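Cahier d'atelier, banc de tri, février 2023
Essai comparatif des doigts Katgate et Janjua

Bon, j'ai enfin repris le banc ! Le bras a redémarré sans broncher avec le contrôleur Clindbridge (merci à celui ou celle qui a refait la table des vitesses, c'est le jour et la nuit). Au programme, 2 jeux de doigts à départager sur le panier en vrac, avec dépose dans les boîtes à trou.

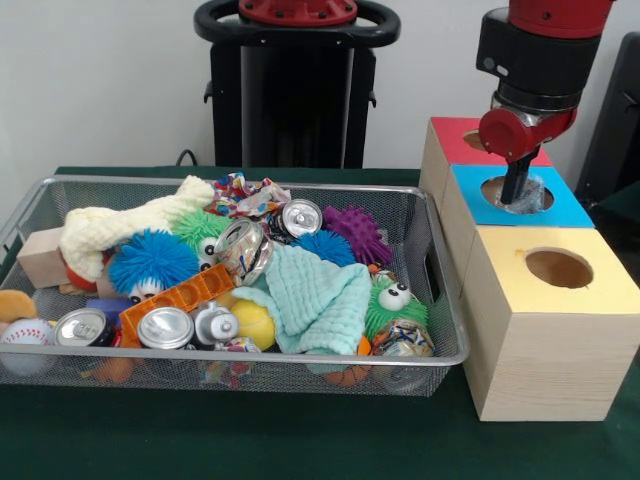

Côté réglages, je suis partie sur une ouverture de 105 mm, que j'ai ramenée à 100 au bout d'un moment : à pleine ouverture, les doigts Katgate accrochent les voisins dès que le tas est serré. Les balles à picots, c'est du gâteau. Les canettes, moins, surtout les couchées, où ça dérape sur l'arrondi.

J'ai aussi repris l'étalonnage de la vue de tête, qui tirait d'environ 5 mm vers la gauche. À refaire proprement, je l'ai corrigé à la main dans le fichier (oui, je sais).
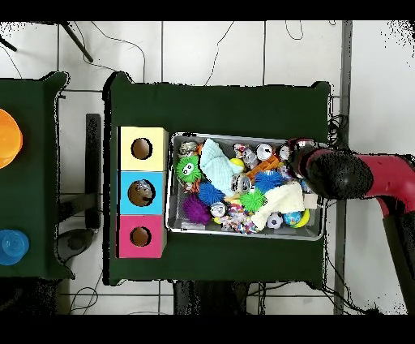
Vue de dessus : les trois boîtes, le bac et le bras.

Les doigts Janjua sont plus souples et ça se sent sur le tissu, la serviette vert d'eau se laisse pincer bien plus facilement. Par contre ils fléchissent sur la balle de baseball et je n'aime pas du tout ça.
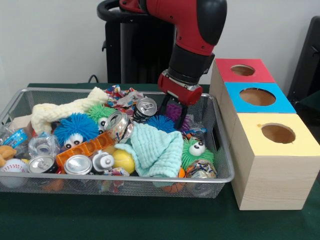

Faut-il changer de doigts selon l'objet ?
Pas pour l'instant, le changement prend trop de temps et il faut refaire le zéro à chaque fois. Je préfère jouer sur la force de serrage.

Reste la question de l'approche. Je descends toujours à la verticale, c'est simple et ça évite de toucher le bord du panier, mais pour la corde à nœuds j'aimerais essayer un poignet légèrement incliné.
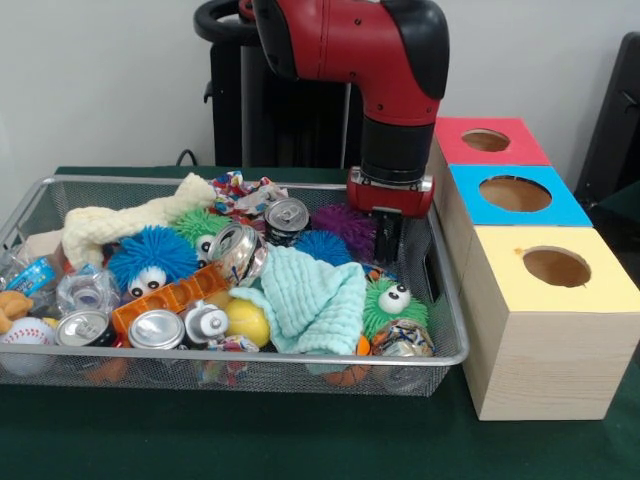
Le profil de descente Jikcombe freine trop tôt à mon goût, on perd du temps à chaque prise ; j'ai gardé l'ancien en copie sur le poste, à côté des journaux. Prochaine fois : mêmes doigts, force plus basse, et je commence par les canettes tant que j'ai encore de la patience !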